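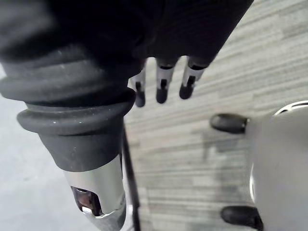 On Dec 20, 2019, Bellusen wrote:
> Has anyone had their January seed order confirmed yet? I put in for 2 lots
> of the Villier leeks and got an email back saying the minimum spend is now
> 600 before they'll post anything. Surely not right?? We only ever come to
> 200 or so between the lot of us. Also is Daza still the early potato or
> have they dropped it.

Re the minimum — no, it's not right, that's the trade price list. You want the garden club one, same web page but scroll down. Had the same email myself and nearly fell off my chair.

Our total so far is 181 so we're well over what the club list asks for. If anybody wants to add to it, do it by the end of the week please, plain reply to the list, variety name and number of packets. No attachments, I can't open them on this phone.

Daza is still there, page 4ish. Nosten has gone though — sold out or dropped, they don't say. Shame, best thing I grew last year, cropped well even with the blight going round. Might try a maincrop from the market instead, will report back.

Leeks: sow later than it says on teh packet. Mine went in too early and bolted, every one.

Floor in the big room, striped carpet.
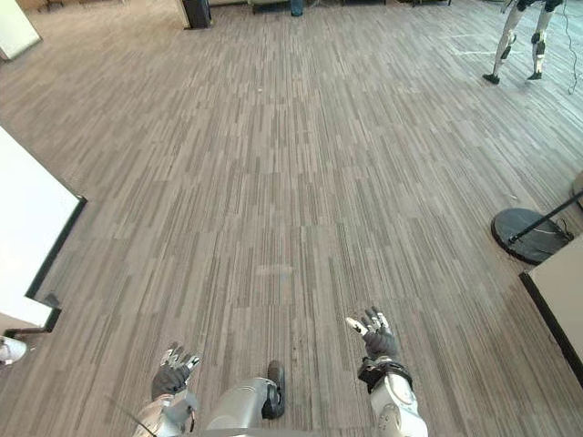 Carpet, big room

Still need somebody to split the onion sets when they come. Last year's were soft by the time we got round to it. Paper bags not plastic!!

Must dash, more tomorow.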